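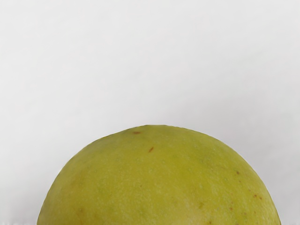

A colleague in the Plutby group wrote to the list that she had stopped teaching the "bus stop" layout first, and that her Year 4s were better at division for it. I'd like to know how she got on with remainders, as mine is the next class up and that is where we come unstuck.

Home | Threads | Resources | Join | Search

Primary Maths List
Posted in September by the Year 5 teacher, Preneck

> We began with repeated subtraction on a number line and stayed
> there for 8 lessons. The written layout came in after that, and
> only for the children who could tell me what 56 divided by 7
> meant without writing anything down. The rest carried on with
> jottings. Has anyone else left it this late?

Yes, though not by choice. Last year we moved to the Prornuvness scheme halfway through the autumn term and the written method had to wait until we had caught up on tables. I expected trouble and there was less than I expected. Most of the class could chunk by then, so when I put 400 divided by 8 on the board they took off lots of 8 in tens and got to 50 with some crossing out. The short method then looked to them like a tidier way of writing down the same thing.

Remainders were another matter. They could all write "r 2" at the end of a line. Ask how many minibuses are needed for 100 children if each one holds 14, though, and half of them said 7 remainder 2 and put their pens down. A few said 7 because "you leave the remainder off". I had been marking bare sums right for weeks and hadn't seen it.

What I do now is give the same division in two or three different stories on the same day. One where you round up, one where you round down, one where the bit left over gets shared out as a fraction. The numbers stay the same so all the talk is about the answer. It takes a full lesson and not much gets written in books, which our head has been fine about.

Two questions for Plutby. Did you use counters or arrays at any point, or go straight to the number line? And did the children still on jottings move over in the end, or did you pass them up to the next class as they were? I have a small group in that position and would sooner not push them.

The Osei division cards mentioned here in the summer are all right for practice – the blue set has two wrong answers on the back, so check before you hand it out.

Replies to the list please, as I can't open attachments at school.

Year 5, Preneck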